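Re: [swap-list] boxes for the Prendside run, PLEASE read before you tape

From: Yogesh Mathur
To: swap-list
Date: Oct 9, 2020
Subject: Re: [swap-list] boxes for the Prendside run, PLEASE read before you tape

Hi all,

Typing this between loads so forgive the mess. Answering Tan's message from last night (quoted below, my replies in between) and then a few things at the end that aren't in it. If you only read one bit, read the part on seams.

> Hi Yogesh and everyone, first time packing for the swap so
> sorry if this is all in the archive somewhere. I looked and
> gave up at the September threads. I have a pile of used
> cartons from when we moved to Terkville, all different sizes,
> some pretty beat up. Are used ones ok or do I need to go buy
> new?

Used is fine. Used is what nearly everybody sends. Don't go buy new. Press your thumb in the corners, if they're mushy put it in the recycling. A soft side panel you can live with, a soft corner you can't. The whole stack sits on the corners.

Also smell it. Serious. We had one last fall that had been in a basement and every book in it came out smelling like the basement. The person at the other end was nice about it but still.

Old labels: peel or black out. All of them, incl. the little ones on the ends. Two boxes went to the wrong town last year on the strength of an old label. One came back. The other one I'm told is enjoying its retirement.

> How much tape is enough? My sister says one strip down the
> middle. My dad wraps the whole thing like a mummy.

Your dad is closer but he's wasting tape.

Bottom: one strip down the center seam, then one more each side of it overlapping by a third or so, then one across each end where the flaps meet the side. People call it the H. Let the strip run a good hand's width up the side of the box. Most of the failures I've seen are a strip that stopped right at the edge.

Top: same thing, but leave the top till LAST and not until you've done the shake (see below).

If a box is old or the flaps are torn, then yes go over the faces too, a full wrap both ways. I did that on a bunch of mine. It wrinkles when you go around a carton that isn't square any more, no way to avoid it that I've found. Wrinkles are ok on a face. Not ok on a seam, a wrinkle on a seam is a little tunnel and it peels from there. If you get one, rub it down hard with the side of your fist and lay another strip over.

Little torn bits of cardboard sticking up, either tape them flat or tear them off. They catch on the next box when we slide them into the van and then you get a bigger torn bit.
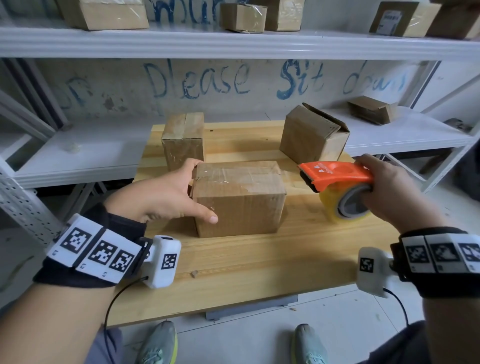
> I don't have one of those tape gun things. Just a roll and
> scissors. Will that do

It'll do for two boxes. For ten you will hate your life. Get a dispenser with the metal teeth, any color, any brand, the cheap plastic ones cut fine as long as the teeth are straight. Load it so the sticky side faces AWAY from you as it comes over the front, everybody gets this backward the first time including me, every single year.

How I do it. Stick the end down and press it with the free hand. Pull along the seam low and slow, keep a bit of tension. Then tip the whole thing forward so the teeth bite and snap it down. Don't yank up, that's how you lift the strip you just laid. And keep the other hand flat against the box the whole time so it's not skating across the table on you. Fingers spread, well back from the teeth. I have a scar.

If the tape splits and goes to slivers when you pull, it's old or it's been kept somewhere cold. Bring the roll in the house overnight. Still slivers, bin it. Don't try and nurse it along, I spent half an evening picking at the end of a roll with my thumbnail and could have walked to the store and back.

No masking tape. No duct tape (I know. it lets go of cardboard in the cold, I know you don't believe me). No string, it gets caught in everything.

> Do you pack standing the box up or lying down? Dumb question

Not dumb. Pack it standing the right way up, bottom taped. Then once it's closed lay it on its side to do the long seams, so you're pulling along the table and not reaching over the top of the thing. Tall narrow ones I stand on end to do the ends and the top. Work at table height if you can. On the floor is murder, your back will tell you around box number four. I used to do them on the kitchen floor and Odum found me lying flat next to a carton of jam jars and thought something had happened. It had, sort of.

Don't cover the table with newspaper either, it just moves around and you end up taping it to the box.

> What do you put in the gaps?

Anything soft that isn't food and isn't going to leak. Crumpled paper, old towels, clothes that are going in the swap anyway (that's the best one, the packing is also a donation). Peanuts no, please, the Prendside people begged. They were sweeping them up for weeks.

Then THE SHAKE. Flaps folded over but not taped. Pick it up, give it a gentle rock side to side. If you hear or feel something move, open it up and stuff more in. Do it again. Quiet = tape it.

Heavy stuff at the bottom, which everyone knows, and everyone also runs out of bottom. If you have that many books use smaller boxes. A big carton full of books is not a box, its a piece of furniture. If you can't lift it off the table and set it back down without making a noise, split it.

> Last one. How do I mark them?

Thick marker, on the SIDE, two sides if you can stand it. Not the top, we stack them and the top is the first thing to disappear. Write on the cardboard before you tape over that spot. Marker on shiny tape looks great for an hour then somebody's sleeve takes it off.

What to write: your last name, what's in it in one or two words (KIDS COATS, PANS, BOOKS), and box number of how many. 1 of 4, 2 of 4. FRAGILE only if it really is. When every box says fragile the loaders stop reading it.

> Thanks so much and sorry for all the questions!
> Tan

No sorry needed, half the list has been wondering the same and didn't ask.

OK other things.

Numbers. Last run we took 211 boxes and the van was full to the doors. I don't know yet what we're at this time because only some of you have replied. PLEASE reply with your count, even if it's a guess, even if it's zero. Limit is 10 per household until I know, after that we'll see who has extra. If you're over, set the extras aside closed but not sealed, so we can combine halves.

Half-full boxes. Don't send them half full, they crush. Either cut it down (slit the four corners to the height of the stuff, fold in, tape the new flaps same as the H) or find a smaller one. I keep my small ones open on the side of the table while I'm doing the big ones, odds and ends go in there as they turn up, and by the end there's a full one without having planned it.

Tape. I have a case of clear rolls, take what you need from the porch, two per household to start. It's the plain clear packing kind. If you have your own please use that first. Bring back cores with anything left on them, people toss rolls that have a good few boxes in them yet.

Kitchen stuff. Pans nested with a towel between, lids in separately on edge, never flat. Plates on edge too, like records. Knives I'd really prefer you hand to me in person, wrapped, blade in cardboard and taped and KNIFE written on it. Someone reached into a box at the other end two years ago and we don't want that again.

Liquids, no. Candles ok if it's not going to sit in the sun. Batteries out of everything. Puzzles, tape the box shut all the way around and then put it in a bag anyway.

Drop off is my garage, same as before, side door, stack along the left wall with the writing facing out. Not in front of the freezer please!! Heavy ones on the bottom of the stack, no higher than your chest. If nobody is home just leave them and send me a line so I can tick you off.

Odum is driving again, says to tell everyone the van has a new ramp and that he isn't lifting anything that says BOOKS and is bigger than a microwave.

Somebody left a gray fleece and a travel mug here from the last packing day. Mug has been washed. Fleece has been adopted by the cat so come soon.

Think that's it. Going back to it, I've got three more of mine to clsoe up before dinner and the rest to label. Send counts!

Yogesh

3 replies in this thread | 14 views | 0 attachments forwarded

Recent on swap-list:
- Counts so far, please check yours
- Anyone have a hand truck they can lend?
- Kids boots, size question
- Re: Re: Prendside drop-off, which door
- Crib with no mattress, does anybody want it
- Leftover bubble wrap, Terkville end

Contact the list owner | Unsubscribe | Terkville Swap mailing list archive | Back to top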